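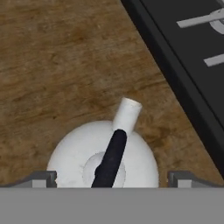

Gesadano Two-Finger Gripper Kit

2020-09-28 — posted by the Datetti workshop

The Gesadano is a parallel gripper for small bench arms. It comes as a kit and goes together in an evening with a hex key and a small screwdriver. The fingers are stepped, so a round part can sit between the lower blocks while the upper ledges stay clear of it.

What you get: gripper body, two fingers, servo, wiring lead, screws, and a spare set of finger pads. The arm is sold separately. The mounting plate fits the Vieira arm as is. Other arms will need an adapter, and the drawing for one is in the download.

Specifications
Opening: 65 mm
Weight: about 200 g with servo
Servo travel needed for full opening: 3 turns of the drive screw
Finger screws: M3

A simulation model is included. It loads into Numer with a wooden table and a few things to pick up, so you can try a grasp before you build. Handles and spouts are worth practicing there. Bring the fingers down on both sides of the main body and keep the wrist level. If one finger touches first, stop and re-center the arm — closing anyway will push the part along the table.

Known limits: the pads are not rated for hot cookware, and the servo will hum if left closed on a hard object. A revised servo mount is planned for October. Kits already sold can be updated with the printed part.

Price: $22 for the printed parts only. Ask us about the full kit.

4 comments | 11 shares

Contact | © 2020 Datetti | Back to top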